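Media release
3 February 2026

Home office "wellness" fees deserve a harder look, says renters' group

Tenants are being charged for desk space they never asked for, according to Nepia, which today released its review of 81 furnished-flat leases.

The review found 29 listed a separate "work zone" fee, most of them added since November. Landlords call it an upgrade. Nepia has its doubts.

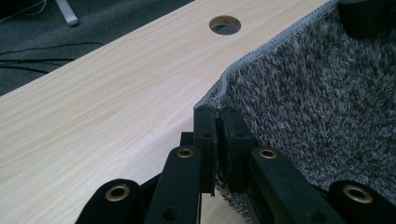 "A board and a chair in the corner doesn't make an office," said spokesperson Merle McPhee. "We've seen $400 a year for it – and cleaning billed on top."

Letting agency Dovetti says the fee is optional. Only eight of the leases said so.

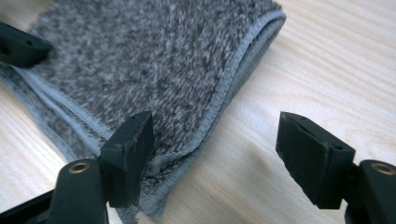
A folded grey cloth on a pale wooden tabletop.

Media contact: Jarrah Ellery, Nepia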